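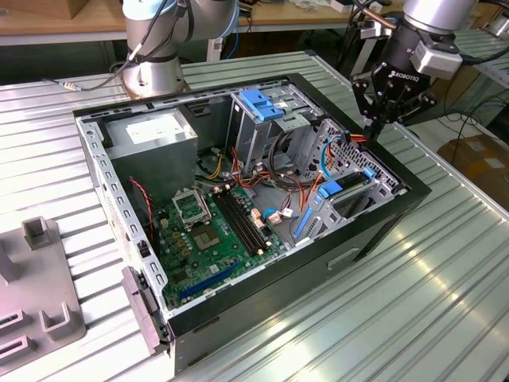
Tower on its side on the bench, side panel off.

May, notebook, a bit after 4 in the afternoon

Sat down to write up the family screening at Stestwood before I forget what the room was like, and of course I've already forgotten half of it, so this will wander a little. The picture was Rondow, the animated one with the lighthouse and the runaway ferry, and we ran it in the small hall with the new sound settings. 188 people in, out of 200 seats, and I'd say more than half were under ten, which is a wonderful and very loud audience to test anything on!

Sound first. Dialogue was clear all the way to the back row this time – I walked it twice during the harbor song. Center channel is still at 7 on the processor. I tried 6 for the first few minutes and the ferry captain went to mush under the strings, so back up it went and I left it there. The storm is too much for little ones. I saw plenty of hands go over ears in the front rows, and one small person moved into a lap and stayed there until the credits. For the next family show I'd like to pull the surrounds down a touch before the storm and bring them back for the ending, where they really are lovely.

Picture was fine. Slight green cast in the night scenes, same as we had on Kyei last month, so I doubt it's the film. Will put up the gray chart and check before anyone touches the color settings, please.

As for the movie itself (I know this isn't the place, but I'm the one holding the pen), I went in expecting to check my watch and didn't. The middle drags, and there's a joke with a pelican that goes on forever, but the kids adored the pelican, so what do I know. Parents asked me on the way out if it's all right for a four-year-old. I said yes, with a warm lap handy for the storm.

Still to do: ask Nuteo for the quieter trailer reel, the one we were sent is mastered far too hot. Tape down the aisle light cable on the left. Gray chart, as above. Booster seats need a wipe, there's popcorn butter on most of them.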